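Grillix Issues Safety Notice for Garment-Folding Grippers

FIRHAM, 9 March 2019 — Grillix is asking customers to stop using 556 gripper units on its garment-folding arms until a software update is installed. The fault can cause the fingers to stay closed after an emergency stop is released.

The company received 3 reports of the problem, all from sites folding heavy fabrics such as denim. One operator at the Skusesach laundry had a finger pinched while freeing a pair of jeans. He was treated on site and returned to work.
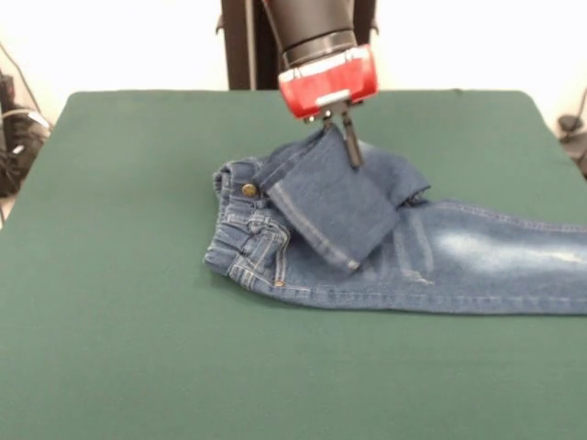 What customers should do

Check the serial plate. Units numbered below 823 are affected. Switch off power at the wall before reaching for trapped fabric — the stop button alone is not enough.

"We should have caught this in testing, and we did not," said Marcelino Guimarães, head of product safety at Grillix. "The update is free and takes 14 minutes to install."

Sites that cannot install it themselves may book a visit through Czerwiński, the service partner.

Press contact: Sơn Tiêu, Grillix, Firham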